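Workshop notebook, sponges and wash-up trays
April, started just after the morning brew 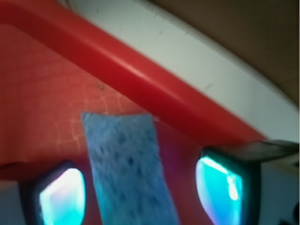

I have been meaning to write up the sponge business properly for weeks, and now that the Pledside order has gone out of the door I have run out of excuses. For anyone who has only just joined the bench, we get through a great many cleaning sponges, far more than you would think for a workshop this size, and until this spring they lived wherever the last person dropped them. Some went grey and slimy in the bottom of the sink, some dried out on the windowsill and turned into biscuits, and one spent the best part of a winter behind the radiator. So the red containers are the new home for them, and I have grown very fond of them, mostly for the silly reason that a blue sponge against bright red is impossible to lose. The floor of the container has that faint grid of pale lines across it, little squares running on the diagonal, and I had hoped it would be enough to let a sponge breathe underneath. More on that further down, as it didn't go quite as I hoped.

The sponge stock is from Harawira, ordered as one big box of 311. They come as slabs and we cut them ourselves into narrow strips, which suits the corners of the jig plates much better than a whole slab does. I used the long bread knife for this, the one with the chipped handle, and I would recommend it over scissors to anybody. Scissors squash the foam as they go and you end up with a strip that is wider at one end than the other. The bread knife does it too if you rush (I rushed, the first morning, and there are some very odd shapes in the bottom of the box, please use those up first). Short strokes, no pressing, and wet the slab a little beforehand so that it doesn't skid about.

I like the coarse pores on this batch. The Havar ones we had last year were very fine and soft and lovely to hold, but they clogged with polishing paste almost at once and no amount of rinsing would shift it. With these you can run the tap through and feel the grit go. They do shed a bit when new, so give each strip a good squeeze out before it goes anywhere near a finished surface. I forgot, and had to wipe down a whole plate again with blue crumbs all over it.

Now, drying. I left 4 strips lying flat in a container overnight and 4 standing up on end, all wrung out by hand to more or less the same dampness, though my hands are hardly a measuring instrument. By the time I had hung my coat up the next morning the standing ones were dry enough to put away. The flat ones were still clammy on the underside and had begun to smell faintly of pond. So the grid is too shallow to help much, I'm sorry to say, as it looked so promising. Stand them up, please, long side upright, and leave a gap between them if you can.

I tried the Skernex rinse as well, the one that came with the sample pack. 10 millilitres in a full sink, a swish, then out. It takes the smell away nicely but leaves the foam feeling a bit squeaky, and I'm not sure I would want that on the lacquered pieces. Fine for the floor trays. I have put the bottle on the high shelf with a label on it.

Containers want a wipe out too, and I know it's dull. The specks that gather in the bottom go straight back into a clean sponge and then straight onto the work. Warm water and a soft brush along the grid lines, a shake, upside down on the rack.

Still to do: find out whether the other colour of strip is any tougher, ask about a smaller box next time as this one is taking up half the cupboard, and cut the rest of the slabs before the knife goes back to the kitchen. I would also like to try a strip of old racking mesh in the bottom of one container, if there is any left in the offcuts bin. Kettle first, though, my fingers have gone quite wrinkly.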